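Running the two-arm table-laying demonstration at an open day

Applies to the Limico bench cell as set up in the Barkthorpe workshop. The procedure assumes that both arms have been commissioned and that the operator has completed the cell induction. It covers the public demonstration only. For collecting training runs, use the Jaramillo procedure, which has different reset rules.

Before the doors open

Allow 100 minutes from switching on to the first visitor. Most of that is warm-up and checking, and it should not be shortened if the building opens late.

1. Switch on the controller and wait for both arms to report ready. Leave them in the rest position.

2. Wipe the tabletop with a barely damp cloth. Do not use spray cleaner inside the enclosure, as it leaves streaks on the white surface which the vision software may read as edges.

3. Check the cable run on each arm. Move each wrist by hand through its full turn with the motors off. The cable should follow without pulling tight at the wrist or catching on the elbow housing. If it catches, loosen the nearest tie and move it along the link before trying again.

4. Check that the rails are clear of crumbs. Use the soft brush, not compressed air.

5. Load the demonstration program and confirm the speed limit is set to 3 on the pendant. Higher settings are stable, but visitors find it hard to see which arm is doing what.

Laying out the table

The place setting goes at the back left and the bread tray at the front. Put the placemat down first and square it by eye. The plate goes near the middle of the mat, the bowl to its right and the cutlery to its left, with the handles towards the front of the table. The program tolerates small errors in all of these positions, and an exact layout gives visitors a false idea of what the system needs.

Set the tray close to the front rail, within reach of both grippers. Mix the shapes of bread. A tray holding one kind only makes for a dull run and hides the most useful part of the demonstration, where the grip is chosen to suit the item.

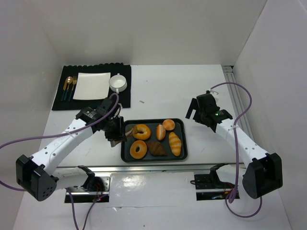
Leave a little space between items where possible. Pieces that touch can be picked, but the first attempt often moves the neighbour, and the arm will then back off and look again. This adds a pause that the presenter has to fill.

Running a cycle

Ask visitors to stand behind the floor tape before enabling the motors. Announce the start, then press and hold the enable switch. The presenter keeps hold of it for the whole cycle and does not hand it to a visitor under any circumstances.

Start with a single pick to the plate. Follow it with a run in which a visitor names the item. Type the request exactly as spoken; the parser handles ordinary wording, and correcting it on the visitor's behalf spoils the point.

If a grip fails, let the program retry once. After a second failure, release the switch, wait for both arms to stop and reposition the item by hand. Log the failure with the item and the side of the tray. The Kakness log held 2,281 picks at the end of April, of which 729 were made in front of visitors, and the entries are only useful if the failed ones are included.

Resetting between groups

Return the arms to rest and release the switch before reaching into the enclosure. Put the bread back on the tray in a different order. Check that the mat has not crept towards the wall, and square it again if it has. A reset takes almost five minutes, so groups should not be booked back to back.

Closing down

Park both arms, switch off at the controller and then at the wall. Export the log before the controller is powered down, as the session file is cleared on restart. Store the tray and place setting in the lidded crate under the bench.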